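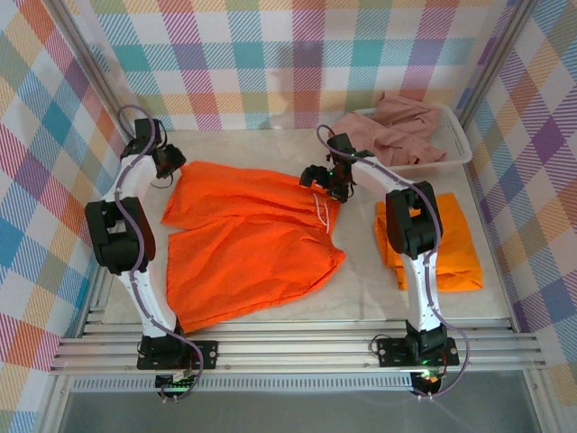

My knitting group at the Prekuvau library has finally settled on a spring project, and it's hats for the shelter on Florkus Street. We need 112 of them by the end of April! I'm voting for color, the louder the better – a good strong orange like that garment on the gray table, or a plaid with as much going on as the fabric on those walls. Sayegh Yarns is giving us 19 skeins to start with.
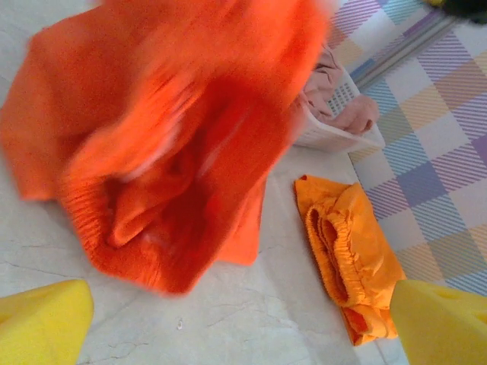 Do you have to know how to knit? Beginners are very welcome, and we'll get you going on a plain ribbed brim, the easiest part of the whole hat. Bring size 8 needles if you have them.

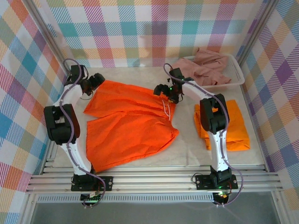
We've also got a box of spare needles by the front desk, so please don't go out and buy a fancy set (I did, and I still use my old ones).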